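티켓: 원격 조작 시연 수집 중 그리퍼 폭 기록 불일치
제품: Priltasus 원격 조작 클라이언트 / Skarano 시뮬레이션 환경
접수: Iswood 조작 학습팀
분류: 시연 데이터, 동기화
상태: 해결(후속 확인 항목 있음)

증상
침실 환경에서 침대 위 소형 물체를 집는 과제를 원격 조작으로 시연할 때, 저장된 에피소드의 그리퍼 폭 값이 렌더링 화면보다 늦게 변함. 화면에서는 손가락이 물체를 물고 있는데 같은 스텝의 로그 값은 완전 개방으로 남아 있음. 관절 각도 7축은 정상.

환경
팔: Franka Emika, 바닥 거치
물체: 남색 시트 위 소형 부품
입력: Beltrán 핸드 컨트롤러, 트리거로 개폐
에피소드 길이: 최대 3,000스텝

재현 절차
1. 환경 초기화 후 컨트롤러 연결.
2. 팔을 침대 쪽으로 내리고 물체 바로 위에서 정지.
3. 트리거를 당겨 파지한 뒤 시트에서 조금 들어 올림.
4. 저장 후 재생기에서 그리퍼 폭과 카메라 영상을 스텝 단위로 비교.

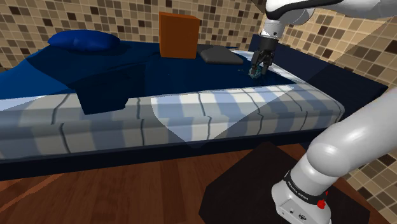 지연은 9스텝 안팎이며 에피소드마다 조금씩 다름. 팔을 천천히 움직여도 줄지 않음. 트리거를 짧게 두 번 당기면 첫 번째 개폐가 로그에서 누락되는 경우가 있음. 이 데이터로 학습한 정책은 접근까지는 정상이나 닫기 명령이 늦어 물체를 놓침.

조치 기록
오전 10:20 컨트롤러 펌웨어 재설치. 변화 없음.
오전 11:05 렌더링 해상도를 절반으로 낮춤. 변화 없음. 렌더링 부하는 원인에서 제외.
오후 1:40 클라이언트 로그 확인. 팔 자세는 물리 스텝마다 읽지만 그리퍼 폭은 별도 스레드의 버퍼에서 읽고 있음. 버퍼 크기 기본값이 커서 오래된 값이 기록됨.
오후 2:15 버퍼 크기를 2로 변경. 지연이 크게 줄었으나 초기화 직후 구간에는 이전 에피소드의 마지막 폭이 남음.
오후 3:30 초기화 콜백에 버퍼 비우기 추가. 개방 상태로 대기 자세에서 시작하도록 설정하고 다시 수집.
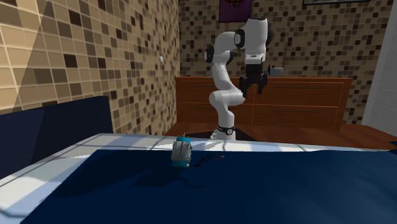
시작 구간의 폭 값은 이제 첫 스텝부터 개방으로 기록됨. 파지 시점도 영상과 같은 스텝에서 변함. 3,000스텝 전체를 재생해 어긋난 구간이 없음을 확인. 트리거 연속 입력 누락도 재현되지 않음.

원인
그리퍼 상태 버퍼가 물리 스텝과 동기화되지 않았고, 에피소드 사이에 초기화되지 않음.

기존 데이터 처리
수정 전 시연은 학습 세트에서 제외. 지연 폭이 일정하지 않아 일괄 보정은 권장하지 않음. 꼭 써야 하면 접촉 이벤트 기준으로 에피소드별 재정렬할 것. 원본은 덮어쓰지 말고 별도 경로에 보관.

남은 항목
- 버퍼 크기를 설정 파일로 노출(현재 코드에 고정)
- 저장 시 폭과 접촉 상태가 어긋나면 경고 출력
- 직접 교시 모드는 같은 버퍼를 사용하나 아직 시험하지 않음. 9월 배포 전에 확인 필요

직접 교시 모드에서 같은 증상이 나오면 이 티켓을 다시 열고 에피소드 원본과 클라이언트 로그를 함께 첨부할 것.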